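5. What Went Wrong

5.1 The late-stop fault

The controller worked in simulation. It worked on the single-arm rig too. On the two-arm setup it did not, or not reliably, and this section covers why. We ran 300 pick-and-insert attempts on the peg board with the Nultis planner in the loop. In 31 of them the right hand kept closing after the stop had been issued. Same symptom every time: palm stationary, fingers still moving, part squeezed or knocked over. None of these were grasp planning errors. The planned grasp was fine in all of the logs we checked.

First suspect was the contact threshold. We lowered it. No change. Then we raised it, mostly to see if the fault would get worse, and it didn't do that either. Second suspect was finger calibration, which cost us most of a week in November and gave nothing except a cleaner calibration file (kept, see Appendix B).

The cause was in the command buffer. Arm and finger commands travel on seperate channels. A stop goes to both. The arm channel drops whatever is queued and holds position. The finger channel was written earlier, for the single-arm rig, and it finishes the queue before it looks at the stop flag. With one arm the queue is nearly empty at all times, so finishing it is harmless. With two arms sharing one bus the queue grows whenever the left arm is being repositioned. Around 80 ms of finger motion could be sitting in there when the stop arrived. Enough to close on a thin part. Not enough to show up as a timeout, so the watchdog stayed quiet.

Hussam Aoun found it by plotting raw finger commands against the stop flag instead of against measured finger position. The measured position lags anyway, and the lag hides the problem. In the raw plot you see commands go out after the flag is up. Should have been the first plot we made.

5.2 Why it is a safety matter

A crushed peg is cheap. But the stop that came late is the same stop an operator gets from the handheld button. Same code path, same flag. So a person freeing a stuck part, pressing the button first as instructed, would have had a hand near fingers that were not done moving. This did not happen to us. It could have. The lab rule up to then was button, then reach in. We changed it the day the plot was made: button, then power off at the cabinet, then reach in. The rule stays in place for now, even with the fix.

We also want to be plain about the log. The Skesten logger records a stop as "complete" when the arm channel confirms. The finger channel was never asked. All 31 failures are therefore logged as clean stops, and an automatic pass over the logs would have reported a perfect record. The count in this section comes from Sibel Kurtuluş going through the raw command files by hand. Anyone reusing logs from the earlier Pisonlow runs should treat the stop field as unverified.

5.3 Fix and what it does not fix

Two changes. The finger channel now clears its queue on a stop, same as the arm channel, and a stop is reported complete only when both channels have confirmed. The second change matters more in our view. With only the first one we would still be trusting a message that nothing checks.

After the fix we repeated the layouts where the fault had been most frequent. No late finger commands in the raw files. This is a smaller set than the original and we do not claim a rate from it. A full repeat is planned.

Not fixed: the planner still moves the left arm while the right hand is in its final approach. That is what fills the bus to begin with. Holding the left arm still during the approach would be the obvious thing, but it slows down the whole cycle and breaks the handover routine, which expects both arms to be live. Khoury scheduling (Section 3.2) might help. Untested. Also not fixed is the holding behavior after a stop. The fingers now freeze where they are, and if they already have hold of a part they keep hold of it. For a peg half way into its hole this means a side load on the plate until somebody releases it manualy. We considered opening the hand on a stop and decided against it, as a dropped part near the table edge is its own problem and an opening hand is still a moving hand.

One more limit. The fault shows up when the next part lies close to another one, since the fingers have little room and any extra closing turns into contact. On parts standing well apart the same late commands may have passed with no visible effect. Our failure count only includes runs where something was squeezed or knocked. The true number of late stops is probably higher.

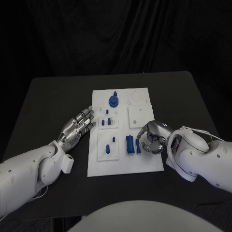 Figure 2. Late finger closing is hardest to avoid in the approach to the two long parts, the layout type discussed in 5.3. Clearance is the issue. The wide blue cylinder and the thinner blue bar are right next to each other below the square plate with the single hole, and the right hand is beside them, already partly closed, thumb hooked toward the parts. Any queued finger motion has very little distance to use up. The left hand is open at the other side of the board and touching nothing, but its arm shares the bus, so repositioning it adds to the queue all the same. Pegs in the other two plates are not involved in this grasp.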